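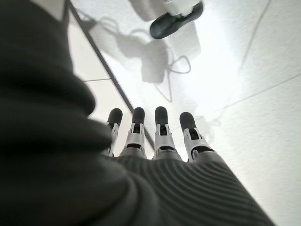
Pundotora

Budget got signed off on Friday, May 15, 2026 and I've been grinning ever since! We have enough for one decent hand or two plain grippers, plus the boring bits, and I'd love opinions before I send the order in July. Silver fingers, black tips, ribbed cover over the back of the hand, and I am completely smitten. Being able to see past the fingers to whatever is on the table has already changed how I plan a grasp.

The quote from Cordier is 3000 for the hand. Spare fingertips are 50 each. Has anyone here budgeted for a full year of use, and what did you forget?

osach16

Lovely bit of kit. Get the tips in the same order, and more than you think. We put ours under "repairs" and then had to beg for the money. Also ask what the cover costs, my last one was 300 and took ages to arrive.

Ulora

I'm going to be the grump. What are you picking up? If it's mostly things with a handle, two plain grippers would do it and you'd have one to fall back on. A hand with that many joints is a lot of places for dust to get in.

Pundotora

Fair question! Handles and grips now, but I want to get on to turning things over and pressing small buttons later in the year, and I can't see a plain gripper managing that.

Ulora

Then buy the gripper now and the hand when "later in the year" arrives. Prices might drop.

osach16

Disagree with that. You'd learn everything twice, mounts included. I'd rather have one hand and a drawer full of spares.

One more for your list: lighting. A white table under strong lamps glares terribly, and matt grey mats are cheap. Put them in this order while the budget is open.

Pundotora

Mats added, and I've written to Cordier about the cover. Still leaning towards the hand (sorry Ulora!) but I'll ask them for a price on a single plain gripper as well.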